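Leave the Cable Where It Can Be Seen

The usual advice for a small workroom is to hide the wiring. I disagree, and after 12 years of fitting out rooms I disagree more firmly than I did at the start.

A cable left on the surface of a plain white wall can be inspected from a chair. A fault in it can be traced by eye. Put the same cable behind boarding and every change becomes a job with dust sheets. At the Driltthorpe unit we spent 2 days opening up a wall to replace a run that cost less than lunch.

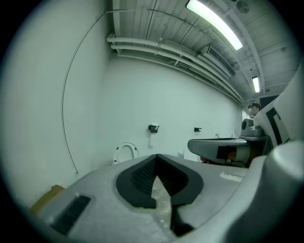 The objection is appearance. Jarmila Pešek, who plans interiors for Trevari, holds that a visible line spoils a bare room. My view is that a bare room tolerates one dark line very well. It is furnished rooms that suffer, where the line has to compete with shelves and pictures.

A speckled floor supports the same argument. It is chosen because it disguises dirt, and it disguises dropped screws equally well. For rooms in which small parts are handled I would specify one flat colour and accept the extra sweeping.

Surface wiring does need some discipline: fixings at regular intervals, no joints at floor level, and a label at each end. Paint the wall first.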